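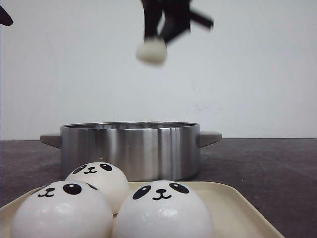 Vindness Arm, second progress report
To: the Gingate Small Projects Fund
From: the grantee, bench 2, Palma shared workshop
Date: 30/09/2020

The first report ended with a promise that the arm would be handling objects by the time I wrote again. It is handling objects. The objects are panda buns, for reasons set out below, and the handling would not get it hired in a bakery.

Where the build stands

The arm is assembled, wired and bolted to the bench, and the bolts now go all the way through the bench, which was the chief lesson of August. All the joints move in the directions the software believes they move in. The elbow needed its gearbox replaced after the first one began to make a noise like a coffee grinder with a spoon in it. The replacement came from Wallau, took its time, and has been quiet so far.

The gripper is the third version. The first was too weak to hold anything and the second was strong enough to ruin anything it held. The third has dark fingers and a current limit on the motor, so it stops squeezing when it meets resistance. I set the limit by trial and error, mostly error, on a rolled-up sock.

The task

Your application form asked for "a demonstration task understandable to a general audience." I proposed moving soft things from a tray to a pot and was asked what kind of soft things. White buns with panda faces turned out to be a good choice on technical grounds. They are round, so there is no correct way up for the gripper to find. They are smooth, so a bad grip shows itself at once. The faces also give me a handy way to see whether a bun has rotated between one attempt and the next. Visitors to the workshop like them a great deal more than they liked the sock.

The setup is deliberately plain: tray at the front, steel pot behind it, white wall at the back. The pot was picked for its wide mouth. I had a narrower one in the original plan and have quietly dropped it. If the fund feels strongly about narrow pots I am happy to discuss it in the third report.

Results

I ran 60 logged attempts after the new gripper went on. The log is enclosed. Most of the failures fall into two groups. In the first, the fingers come down slightly to one side and push the bun into its neighbors, which then all move, and the next attempt starts from a position the arm knows nothing about. In the second, the pick is fine and the release is late, so the bun goes over the rim and onto the table – or, once, onto the floor and under the laser cutter, where it remained until closing.

Shiny steel has been a nuisance. The vision code finds the edge of the pot by looking for a strong change in brightness, and a polished pot is nothing but strong changes in brightness. For now I measure the position of the pot by hand and type it in. I would call this a calibrated fixture if the report were going to anyone who hadn't seen the workshop.

Speed is still too high on the upward move. The arm lifts as if late for something, and the shaking at the top costs a second or so of waiting before it can let go. A gentler motion profile is written and half tested.

Money

The grant was 1,807 dollars. At the date of this report 470 remains. The largest single cost was motors, followed by the gearbox I hadn't planned on. Bench fees are paid up to the end of the project. Buns are not charged to the grant.

Next period

Finish the motion profile. Teach the camera to find the pot on its own, or paint the pot, whichever comes first. Add a foam strip on the inside of the fingers to see if the sideways pushing improves. Rewrite the release routine so that it waits for the arm to be still and not for a timer I chose one evening when I wanted to go home.

One request: the agreement says the final demonstration will take place at your office. The arm is now through-bolted to a bench that weighs more than I do. I would be grateful if the demonstration could be held at Palma instead, and can offer chairs.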